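Premon Portable Jump Starter — Owner's Guide
Section 4: Starting a car with a weak battery

Read this section one time before you keep the unit in your car. It is easier to learn the steps at home than beside a busy road. The guide is valid for the Premon 400 and the Premon 700. The number in the name is the starting current in amps.

Before you begin

1. Park away from traffic and turn on the hazard lights. If the car cannot be moved, all passengers should wait in a safe place behind the guardrail.
2. Set the parking brake. Put the transmission in Park, or in Neutral if it is manual.
3. Turn off the headlights, the heater fan and the radio.
4. Press the power button of the unit. At least 2 of the charge lights must be on.
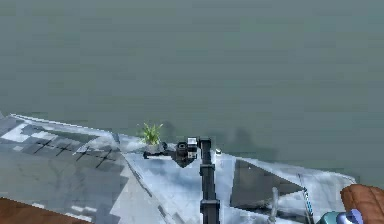
Can I use the unit on a diesel engine?
Only the Premon 700 is made for diesel engines. The Premon 400 is for gasoline engines and does not give enough current for a diesel.

Connecting the clamps

5. Plug the clamp cable into the unit. Push until you feel a click.
6. Put the red clamp on the positive (+) terminal of the battery.
7. Put the black clamp on bare metal of the engine block, away from the battery and from moving parts. Some cars have a special ground point — check the manual of your car.

CAUTION: Do not let the clamps touch each other while the cable is plugged in. If the red light on the cable blinks, the connection is wrong. Remove both clamps and start again from step 5.

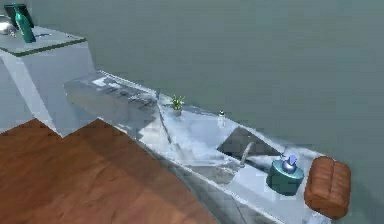
Starting the engine

8. Wait for the green light on the cable, then turn the key for no more than three seconds.
9. If the engine does not start, wait one minute before the next try. After four tries, stop and call for roadside help.
10. When the engine runs, remove the black clamp first, then the red one. Unplug the cable from the unit.

Note: let the engine run while you drive to a shop or to your home. A short trip is usually not enough to fill a weak battery,
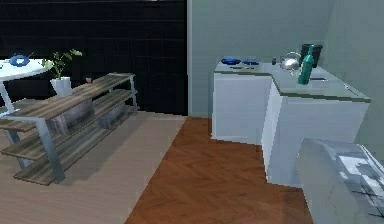 and a battery which goes weak again the next morning should be tested. Many times the cause is an old battery, but it can also be the alternator or a small lamp that stays on in the trunk.

Storage and charging

Charge the unit every three months, also when you did not use it. Do not leave it on the dashboard in summer. The unit weighs 640 grams without the cable and fits in most glove boxes.
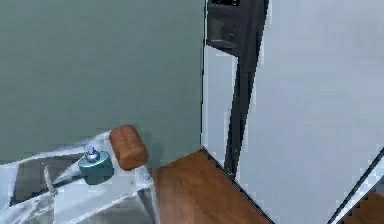 Fig. 4. Countertop with sink and faucet, next to the refrigerator.

Keep the unit dry, and wipe the clamps with a soft cloth before you put them back in the bag.

Premon Owner's Guide, December 2025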